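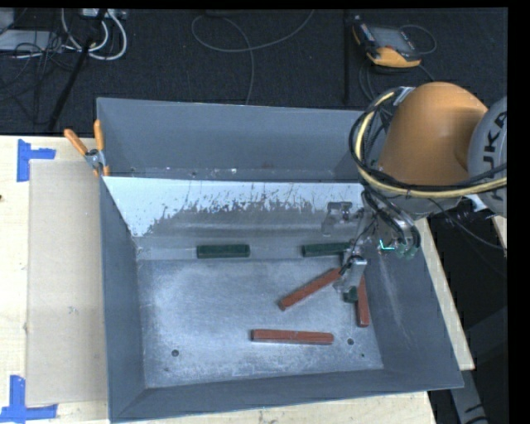 ミンシュエン・フェンに言わせると、金属の箱は四隅が直角に立っているものから順に使われなくなっていくらしい。隅に入った物が取れない、取れないと手前の物ばかり使う、そのうち隅に何があるか忘れる。そういう話をメールでもらって、じゃあ斜めの箱を使っている人に聞いてこようと思った。水曜の午後、工房スタクス(Stakus)。駅からバス、そのあと坂。暑かった。

話を聞いたのはウシャ・ナダルさん(Usha Nadar)。工房の置き場まわり、つまり箱と台と棚のことをほぼ一人で見ている。肩書きは特にないそうです。名刺にも「スタクス」としか書いていない。

先に断っておくと、録音の前半がほとんど換気扇の音で、聞き取れたところとメモをつないで書いています。順番は多少入れ替えた。

内側が斜めの箱

「最初は普通の箱でしたよ。深くて、四角くて、壁がまっすぐの。安いから」

ナダルさんは椅子に座らない。立ったまま台の端に手をついて話す。

「で、棒を入れるでしょう。棒って壁に沿うんですよ。まっすぐの壁だと、ぴたっとくっついて寝ちゃう。指が入らない。爪で起こす。爪が割れる。それを一年やって、いやになった」

斜めだとどうなるんですか。

「転がって戻ってくる。全部じゃないですよ。長いのは斜面に引っかかって片方だけ浮いたりする。でも浮いてくれたほうがいいの。下に指が入るから」

棒でも板でも、寝てしまったものを起こすのがいちばん時間を食う、とのこと。これは台所の引き出しでも同じで、箸が仕切りの壁に沿って寝てしまうあれだと思う。うちの引き出しもそう。帰ってから見たら菜箸が完全に寝ていた。

壁の角度について。図面を見せてもらおうとしたら、ない。曲げてくれたクアン・リーさん(Quang Lý)が手で決めたのだという。

「クアンは測らないんです。ボール紙で一回作って、そこに物を放り込んで、戻ってこなかったらもうちょっと寝かせる。それだけ。ボール紙は捨てちゃった。だから同じのをもう一つって言われると困る」

困る、というのはリーさんが?

「わたしが。クアンはまたボール紙を切ればいいだけだから」

リーさん本人には電話で少しだけ聞けた。作業中だったらしく、一言ずつ。角度を寝かせすぎるとどうなるか。「底が狭くなる」。底が狭いとどうなる。「重なる」。重なるとだめですか。「だめじゃないけど、ナダルさんが怒る」。以上。あとで本人から、怒るは言いすぎだった、と留守電が入っていたので書いておきます。

奥の段

箱の奥に細い段をつけるかどうか、ここは工房のなかでも意見が割れているそうだ。

ナダルさんは段がある派。「四角いブロックは底に置かないで、段に置く。ブロックは平らなところがあればじっとしてるでしょう。棒は転がる。転がるものと転がらないものを同じ床に置くと、棒がブロックに当たって止まって、それがまた取りにくい」

赤茶の棒は底、緑のブロックは奥の段。言われてみれば単純な話で、聞いているこっちも途中から、なんで今まで全部一緒に入れていたんだろうという気になってくる。

反対しているのはアンジェリカ・ラクソンさん。この日は午前だけの人で会えなかったのだけど、ナダルさんがわざわざ反対意見のほうを詳しく教えてくれた。公平な人だ。

「アンジェリカは、段は物が溜まるって言うんです。とりあえず置く場所になる。ネジ一本とか、消しゴムとか、誰かのイヤホンとか。それはそう。イヤホンはほんとにあった」

どっちが正しいですか。

「アンジェリカの箱のほうがきれいです。わたしの箱のほうが早い」

段の幅は狭いほうがいいと言っていた。広いと二列に置きたくなり、二列に置くと奥の列が死ぬ。ブロックひとつ分、指がかかる余裕ちょっと。それくらい。

あと色の話。暗い緑と赤茶は灰色の箱のなかで見分けがつくほうだけれど、夕方になると緑がだめらしい。沈む。「黒に見えます。で、箱の影も黒いから、ない、って言われる。ある。そこにある」。工房の西側の窓にはブラインドがなく、時間によってはまぶしいくらいなのに、まぶしい時間ほど箱のなかは暗く見えるそうで、これは目のほうの問題なので箱ではどうにもならない。白い紙を敷いた時期もある。紙は動くし破れるのでやめた。

底の粉

粉の話が長かった。正直ここがいちばん長かった。

どんな箱でも使っていれば底に粉が溜まる。白っぽいやつ。何の粉なのかと聞くと、ナダルさんは少し考えて「いろいろ」と言った。切ったときの粉、こすれた粉、手袋の粉、天井から落ちるもの。混ざるとだいたい白っぽくなる。

「掃除機は使いません。使ってもいいけど、わたしは使わない。小さいものを吸うから。前に吸って、ゴミパックを新聞紙の上に全部あけて、探して」

見つかりました?

「見つかったけど、その日が終わりました」

使っているのは刷毛。100円の刷毛。高いのも試したのだが毛が柔らかすぎて、粉が動くだけで出ていかない。安い刷毛のごわごわした毛のほうが斜面の下の折り目に入る。折り目というのは、底と斜めの壁がぶつかっているところのことで、粉はまずここに来る。

手順を聞いたのでメモのまま書く。

中身を全部出す。全部。一個だけ残すのもだめ。
奥から手前。
折り目を先に、平らなところは後。
濡れ布巾は最後に一回だけ、固く絞る。
乾くまで戻さない。

濡れ布巾から始める人が多いそうだ。そうすると粉が泥になり、泥が折り目で固まって、次は刷毛では取れない。竹串の出番になる。竹串の先がつぶれて、それもまたゴミ。ナダルさんはこの話をするとき本当に嫌そうな顔をした。

毎日やるんですか。

「やりません。毎日やると続かない。触って、指の跡がついたらやる」

指の跡。いい基準だと思ったので、うちの本棚でやってみたら全段についた。

すり傷はどうするか。底がこすれて色が変わってくるのは、これはもう気にしないことにしたらしい。最初のころは紙やすりの200番で全体をならしていたのが、ならした面のほうが粉の食いつきがいいと分かってやめた。ざらざらになるから当たり前なんだけど、やってみるまで気がつかなかったとのこと。つるつるのところに傷、のほうが、全部ざらざらよりまし。以外とそういうものらしい。

しみ

光る板のしみ。これも聞いた。薄い金属の板を斜めに立てておくと、下のほうにしみが出る。茶色がかった灰色の、まだら。

「落ちるしみと落ちないしみがあって、見ても分かりません。こすって落ちたら落ちるしみ」

身も蓋もない。でもそのあとにちゃんと続きがあった。

「重曹で一回。だめなら酢。酢はすぐ拭く。それでだめならあきらめる。クレンザーはだめです、光ってるところが曇るから。曇りとしみだったら、わたしはしみのほうがいい」

なぜですか。

「しみは場所の目印になるから。ここのしみの下、とか言える。曇りは何も言えない」

工房の人たちは実際にしみで場所を呼んでいるようで、話を聞いているあいだにも奥から「島の右のやつ取って」という声がした。島。しみの形が島に見えるらしい。新しく来た人には通じない。新しく来た人用に、番号のシールを貼る案が出ては消えている。シールは糊が残る。糊に粉がつく。結局粉の話に戻る。

止める

箱はどれだけ出来がよくても、動いたら使いものにならない。これはナダルさんが二回言ったので二回分の強さで書きたい。

止めるのはクランプ。縁を挟んで台に締める。両手で握る柄がついたタイプで、ナダルさんが好きなのはシュチェパーネク(Štěpánek)という金物屋で買ったやつ。柄がオレンジのもある。目立つ色がいい、これは譲れないと言っていた。

「灰色のクランプは腰をぶつけます。台の横を通るときに。オレンジだと、通るときに勝手によけてる」

どこを挟むか。角に近いところ。真ん中を挟むと箱が回る、とナダルさん。角に近いところを一か所挟んで、押してみて、動くならもう一か所。最初から四隅ぜんぶ挟む人がいるけれど、外すのが面倒になって掃除をしなくなるから、少ないほうがいい。少なくて動かないのがいちばんいい。

薄い縁を強く締めると跡がつく。へこむ。古い革の切れ端を一枚かませるといいらしく、棚の下の缶に革の切れ端がたくさん入っていた。靴屋でもらってくる。ゴムでもいいがゴムは夏に台にくっつく。

穴の話もした。箱の底に小さい穴をあけておくかどうか。穴があれば下の台にネジで止められるし、箱を持ち上げて振れば粉が落ちる。ただし細いものの先が入る。ナダルさんは穴はあってもいい、でも棒の先より小さく、と。では棒の先より大きい穴をあけてしまったら? テープ。裏から。表から貼ると端がめくれて、そこに粉。また粉。

取材ノートのこのページ、粉という字が十回くらい出てくる。

合板の台

台は合板。明るい色の、塗っていないもの。

塗ったほうが拭きやすいのではと聞いたら、塗った台も一枚ある、と言って見せてくれた。二年目で縁からはがれている。はがれた塗膜がめくれて、袖が引っかかる。塗っていないほうはただ汚れているだけで、袖は引っかからない。

「汚れたら裏返します。裏も汚れたら、また表。表の汚れに慣れてるから、そんなに気にならない」

台の高さは84センチ。これだけは数字がきっちり出てきた。箱の底に手を伸ばすので、普通の作業台の高さだと肩が上がる。肩が上がると夕方に首が痛くなる。台の脚をを切ったのはリーさんで、こればかりは測ったそうだ。測らないと四本の長さが揃わないので。

「でもわたしに合わせた高さだから、背の高い人は腰が痛いって言います。背の高い人は、椅子を使ってくださいって」

椅子に座ったら箱の奥が見えないのでは。

「そう。だから立って腰が痛いか、座って見えないか、選んでもらう」

合板の反りについて。箱を置いたままにしておくと、箱の下だけ色が違ってくる。日に焼けないから。箱をどけたら四角く白い跡が残っていて、次に戻すときの位置合わせに使っている。わざわざ鉛筆で線を引かなくていいので便利だけれど、大掃除で台を裏返したときに跡が裏に行ってしまい、半日ほど全員の調子が悪かった。あるはずの場所に物がないというのは、ほんの指一本分ずれただけでも分かるものらしいです。

入れすぎ

箱に物をどれくらい入れるか。

これはフェンさんからも聞いてきてくれと頼まれていたのだった。フェンさんの意見では、底が見えなくなったら入れすぎ。ナダルさんにそのまま伝えたら、うん、でももうちょっと少なくていい、という返事。

「底が半分以上見えてるくらい。箱がもったいないって言われます、大きい箱にちょっとしか入れてないから。でも箱は空いてるところで働いてるんです、手が入るところ」

底に棒が何本か、向きはばらばらでいい。きれいに揃えて並べる人がいるが、揃えてもすぐ崩れるし、崩れると揃え直したくなるから、はじめから揃えない。斜めのがあったり横のがあったり。横向きのが手前にあるのは取りやすい、とナダルさんは手で取る真似をした。親指と人差し指で真ん中をつまむ。端をつまむとくるっと回って落とす。

数は数えていないそうです。減ったら足す。

じゃあ残りはどこに置いているのかというと、棚の上の紙箱。リスタヴェル(Ristavel)という菓子の箱で、しっかりした厚い紙。中身のクッキーは硬くて誰も好きではないのに、箱がほしくて毎年12月に買う。一箱200円高くても買うと思う、と。そこまで。蓋にマジックで中身が書いてあって、書いてあるものと違うものが入っているのもあった。指摘したら「ああ、それは去年」と言われた。

失敗した箱

失敗の話もしてほしいと頼んだら、倉庫に連れて行かれた。失敗した箱が積んである。捨てないのか。

「傘立てになったのもあるし」

あった。入口の傘立て。言われなければ気づかない。

ひとつは深すぎたもの。肘まで入れないと底に届かない。腕時計が縁に当たる。縁に当たるたびに縁の塗りがはげて、はげた塗りが底に落ちて、以下略。

もうひとつは斜面が手前だけきつくて奥がゆるいもの。物がみんな奥に行く。これはリーさんが逆向きに曲げてしまったのではなく、ナダルさんがボール紙の裏表を間違えて渡した。自分の失敗ですと二回言っていた。

布張りの箱もあった。音がうるさいという声に応えて内側にフェルトを貼ったもの。金属に棒が落ちる音は確かにうるさくて、取材中も何度か話が止まった。フェルトは静かになる。静かになるが、粉を全部抱え込む。叩くと出る。叩く場所がない。屋上で叩いて下の階の人に叱られて終わり。

「音は慣れます。あと、音で分かるんですよ。落ちたのが棒かブロックか。後ろ向いてても」

試しに後ろを向いて当ててもらった。当たった。三回やって三回とも。わたしは二回外した。

野田(Noda)の資材置き場から引き取ってきたという、やたら重い箱もひとつ。厚みがあって、クランプがいらないくらい動かない。ただ掃除のとき持ち上げられない。中身は出せても箱がひっくり返せないから、刷毛で掃き出すしかなく、手前に縁があるので掃き出せない。ちりとりが入らない。トランプのカードを一枚ちりとり代わりにしているのを見せてもらった。ハートの4だった。残りの51枚はどこに。「家」。

片づけの時間

終わりは五時半。片づけは五時から。半時間もかかるのかと思ったが、見ていると実際に片づけているのは十分もなくて、残りはみんな台のまわりで喋っている。喋りながら棒をつまんで紙箱に戻したり、また出したり。

箱の中身は夜のあいだ入れっぱなしか、全部出すか。

「入れっぱなし。出すと朝また入れるでしょう。それがいやで、朝わたしは来るのが遅くなる」

ただし布をかける。古いシーツを切ったやつ。粉よけ。これもラクソンさんは反対で、布に粉が溜まって朝めくるときに全部なかに落ちると言っている。ナダルさんの言い分はこう。そっとめくればいい。ラクソンさんの言い分。朝からそっと何かをするのは無理。

わたしはラクソンさんに賛成です。

帰りぎわ、家で真似するなら何からやればいいか聞いた。ナダルさんは、引き出しを一つ空にして、戻すときに半分だけ戻して、残りを別の箱に入れて一週間待って、と言いかけて、いや、それより先に刷毛を買って、と言い直した。

「100円のでいいですよ。毛が硬いの」

バスの時間があったのでここまで。ラクソンさんには別の日に、段なし派の話をちゃんと聞きに行くつもり。午前に。

追記。フェンさんに原稿を送ったら返事が来て、直角の箱の件は「使われなくなる」より「使われているのに手前しか使われない」のほうが近いので直してほしいとのこと。冒頭はメールの文面のままにしてあります。どっちでも隅の物は取れない。

追記その二。シュチェパーネクの場所を聞かれたのだけど、店はもう通りの反対側に移っていて、看板がまだ前の場所にあるそうです。看板の向かい。日曜休み。柄の色は選べないことが多く、オレンジがほしい人は先に電話したほうがいいとナダルさんから。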